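Susdale cell: wrist service and new inspection interval

The handling arm in the Susdale cell was out of production on Friday for its wrist service. Danang Liem and Katia Serra did the work, and the arm was released again at 3:40 p.m. The notes here are for the shifts that run the cell and for Zabala, where the same arm and gripper are installed.

Why it was pulled forward

The service was due in September. Máté Fülöp had logged a slow drift in the pick position over several weeks, always in the same direction and always larger with the gripper extended. Re-teaching the pick point cleared it for a few shifts, then it came back. A drift that returns after teaching usually means something mechanical, so the program was left alone and the cell was booked for a stop.

What was checked

The controller was locked out with the arm parked at its service pose on the window side, which gives the best daylight on the gripper mount. Backlash at the wrist was within limits. The play was in the hinge bracket, where one pin bushing had worn oval. The bushing was replaced from stock and the linkages were cleaned and greased.

The hinge bracket sits directly over the round-nosed casing, and its pointed metal end finishes just above the casing's domed tip. Keep this in mind when choosing a wrench. A long handle leaves very little room to swing, and the casing finish marks easily. Danang used a short offset wrench for the hex-head bolt and a ball-end driver elsewhere.
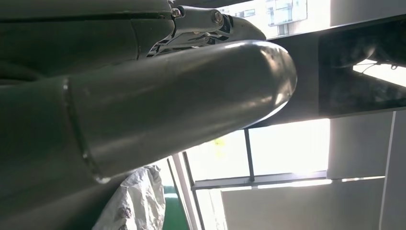 Torque and reassembly

Bracket bolts go back with medium thread locker and are tightened in two passes, the second with the gripper closed. Do not reuse the old washers. Once the bolts are set, draw a paint-pen line across each head so that movement can be seen at the daily walkaround. The seam where the casing meets the arm body should be wiped and checked for grease. Any grease there goes in the log, even a trace.

After reassembly the tool center point was measured again and the old value archived. Katia then ran 200 cycles at reduced speed and 425 at production speed – no re-teach was needed during either run. The complete stop took about 66 minutes longer than planned, most of it spent getting the old bushing out.

Changes from now on

The hinge bracket moves from the yearly list to the quarterly list. Sugeng Lumenta has updated the Susdale sheet and will send the same revision to Zabala. Spare bushings are kept in the Menell cabinet, bottom drawer, 2 per arm. Requests for the puller go to Prasetyo Pattinasarany.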